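To: histon-hall-users
From: Jayson Fajardo
Date: 29/08/2018
Subject: Re: Machine and snack table for the September sale

Jocelyn Pascual wrote:
> The black machine can go out with the snacks as far as I'm
> concerned. It has a switch, two lights and a big red button, so
> anyone can run it. Aitana has laid out the snack table and I think
> we should leave it like that. I'd budget for 30 people and put the
> rest of the money toward a second rack.

Jocelyn,

I'm not convinced by much of this. My points in order.

1. The machine

"Anyone can run it" is a stretch. The writing on the yellow panel is in Chinese, and I can't read it. Can you? Before it goes near the public I'd like somebody to tell me what the green light means and what the red one means. Guessing doesn't count. I'd also like the cord tidied. It was lying in a tangle on the tabletop with the plug beside it, and Jordan wants it tied up before we carry the thing anywhere.
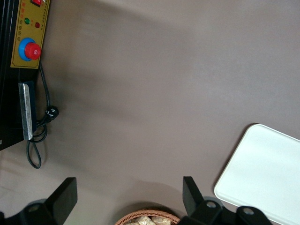
2. The snack table

I like the bottle rack. Two tiers, easy to see, and people can reach the front row without knocking the back one. I don't see why we need a second rack when six bottles sit in this one perfectly well and we can refill it from the box.

The stand down the left side is another matter. Cups on top, little black boxes under them, then the red cookie box laid across the lower part, with the pink packets along the front. It's pretty, but who is going to find the price of anything? Janelle suggested one label per step. I'd go along with that if the labels are bigger than last time.

I'd also move the basket of wrapped bars closer to the beige tray. If the tray is for people's picks, put the popular stuff next to it.

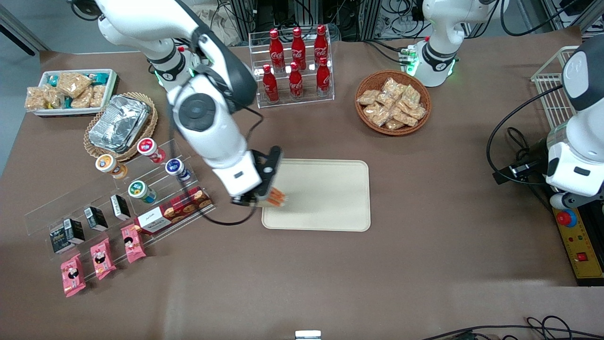 Snack table, with the bottle rack and the beige tray in the middle

3. Numbers

Where does 30 come from? The Ignacio sale was supposed to bring a crowd too, and we ate leftover puffs for weeks. Show me a sign-up sheet and I'll change my mind.

Aitana, could you send me the receipts before we buy anything else?

Jayson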